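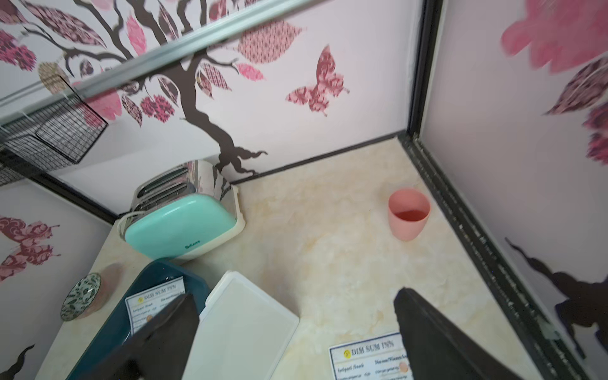 July, shop notebook, Skoststead loop map and signs

7:40 a.m. Picked up where the last entry quit in the middle of a word. I believe the word was "turnout." Might have been "turned back," given the road.

Where we are: the folding map is at second proof, the trailhead panels are at first proof, and the text for the back of the map is at whatever you call the stage where Úna has it. Borkham wants to hand maps out at the visitor desk before the lake campground fills. The lake campground filled while I was sharpening a pencil.

Test drive of the printed directions

Drove the loop with Mamta yesterday using only our own map. Phones in the glove box. I drove, she read the directions out loud exactly as printed, with no helping. She's good at this. She read "bear left at the old store" in the same voice three times while I sat at a fork looking at two old stores.

Notes in driving order:

Borkham to the first junction. Fine. The text says "leave town heading north," and town has one road out heading north, so even we couldn't spoil it. Last gas before Fluvton needs to go in the first paragraph. At present it's in the fourth, by which point the reader is well past the gas.

The fork. See above. Both buildings are old, both were stores, one now sells fishing licenses and pie. Change to "bear left at the fishing license sign." Mamta points out the sign comes down in winter. So does the road, more or less, it's closed from the gate up. Leaving it.

Grewal turnoff. The sign is set behind a willow. We went past it, turned around in somebody's hay gate, and went past it again from the other side. The highway people own that sign, so I can't move it. I can put a distance on the map. Clocked it from the fork and got a different number each time, which I blame on the turning around. Needs a clean run.

Grewal overlook. Lovely. Parking for 10 cars if they're all driven by reasonable people. We watched a camper park across four of them to photograph a marmot. Our text says "ample parking." Struck "ample." Struck the marmot too, from the illustration list, it gets enough attention.

Hot spring spur. The directions say the last stretch is "unpaved but suitable for passenger cars." My car is a passenger car. It was suitable in the sense that it came back. Suggest "slow, rocky dirt road; low cars should park at the cattle guard and walk." Somebody wrote the original line in spring, right after grading. The initials on the draft are mine.

Top of the pass to Fluvton. No trouble with directions. The brakes smelled. Add a line about using low gear on the way down, and put it before the grade starts, see gas.

Total drive time, with stops and wrong turns left in: all day. The map says "a pleasant half day." I'd like to meet whoever had that half day and ask what they skipped.

Map sheet, second proof

Fold test first. The sheet folds right, then unfolds once and never folds right again, like every map ever made. Tried the other panel order (cover on the outside right, loop map inside, lake inset on the back). Better. A person can now see the whole loop without opening the thing across the steering wheel. Keep this one. The dummy is in the flat drawer with a red dot on it. Please don't write phone messages on it. Somebody has already written a phone message on the other one.

Type. Campground names are too small to read in a moving car. Sneha taped the proof to a dashboard and had people read it on the gravel lane behind the shop. Nobody over forty got past "Upper." Going up a size, and that means Upper Skoststead Creek Group Campground no longer fits beside its own tent symbol. Options were to abbreviate or run it over the lake. It's running over the lake. The lake is big and hasn't complained.

Color. The dirt road brown and the contour brown are the same brown. From arm's length the hot spring spur looks like part of a hill. Sneha is trying a dashed line with a paler fill. I asked for orange and was told orange is for closures. I asked what's closed. She gave me the list. Fair enough.

Elevations. The pass shows one number on the front and another on the back, and the two differ by 286 feet. That's too much for rounding and too little for a different mountain. Madhu is checking which survey each came from. Until he or somebody gives me a source I've put a pencil ring around both and left them to think about what they've done.

(Madhu read the above over my shoulder and says the "he or somebody" is insulting. Noted. Source still wanted.)

Trailhead panels

Two up for review on the shop wall: lake trail and overlook trail. Read them from six feet back, standing, with sunglasses on, the way people will.

Lake trail panel: too many words. It opens with the geology, moves on to a family that once ran sheep, and gets to the trail somewhere near the bottom right, at knee height. A visitor wants to know how far, how steep, is there water, can the dog come. Move all four to the top. The sheep can have the bottom right.

Also the "You are here" arrow. We're in the shop, so of course it's wrong for now, but I checked it against the site plan and it'll be wrong there too. It puts the reader in the lake. Úna says on a hot afternoon that's an understandable ambition. Fix before it goes out.

Overlook trail panel: good. The climb is 900 feet and the panel says so in large type right where you'd lock your car. I'd like to keep it that way. There was a note from the Borkham desk asking if we could "soften" it. We could soften the number, but the hill stays put. Wrote back more politely than that.

Laminate samples: the glossy one throws glare straight back at you around noon. The matte one scuffs when you look at it. Sarita has a third one out on the roof to cook. She wants it left there through the end of the month and would be grateful if people stopped bringing it in every time it clouds over.

Back-of-map text

Úna's draft came in at 1:15 p.m. It's good and it's long. She has the seasons right, for once: snow at the pass into June some years, mosquitoes at the lake after that, a few fine weeks, then smoke or the first frost depending on luck. The desk will say it's gloomy. I say it's the first honest paragraph printed about this valley, and I'd keep it with one cheerful sentence added about fall color. Asked Úna for one cheerful sentence. She sent: "The aspens turn in fall." We'll work on it.

Things to cut for length: the second mention of the pie. The quotation from a traveler who, on rereading, didn't like it here. The list of birds, which goes on the lake panel once the sheep have moved.

Things not to cut, whatever happens: no cell service past the fork. It goes in bold. The Fluvton desk says they spend over 20 minutes a day explaining this to people holding phones up to the ceiling.

To do

Clean odometer run from the fork to Grewal, no turning around (me, early, before the campers).
Gas and low gear lines moved up (me).
Spur wording to Borkham for sign-off (Mamta).
Dirt road brown, two versions, printed at full size and looked at outdoors (Sneha).
Pass elevation, one number, with a source (Madhu).
Arrow out of the lake (Úna, who says she'll miss it).
Laminate stays on the roof (everyone).

4:50 p.m. Borkham called. They'd like to know if the map could also show the Fluvton side trails, all of them, at the same sheet size. Told them I'd write it in the notebook. It's in the notebook.

Mamta wants it recorded that she still has my glove box key.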